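August, a little after six in the morning

I did not sleep well, so I write early. The move to Fovedby is now seven days away and I have still not decided what comes with me. Yesterday I telephoned the landlord there. He speaks very slowly, which is kind of him, and he told me the room has one small closet and a window to the harbor.

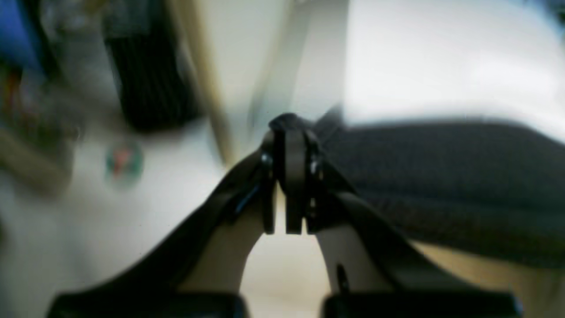
The bus company allows one suitcase, and a second one costs 50 extra. I have been in Voria for so long that my things have become heavy. The books I can give to the school. My mother's letters must come, also the blue teapot, although the lid is broken. With the clothes I am more strict this time. I keep what I wore last winter and I let the others go.
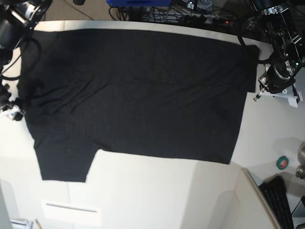 Black T-shirt, spread flat.

In the afternoon I walked to the river and said goodbye to the bakery, but only in my head, as I was too shy to say it aloud. I bought two rye rolls and ate both on the bench. It rained for a short while.

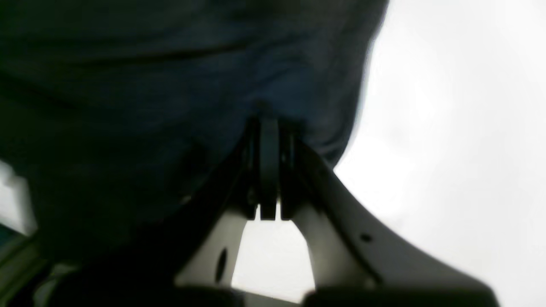 Rokeya Jayasinghe wrote in the evening that I should take fewer sweaters and one very good coat, because the wind in Fovedby goes through everything. I answered that a good coat is expensive. She sent me back only the word "borrow."

Tomorrow I must return the library card and pay the last electricity bill.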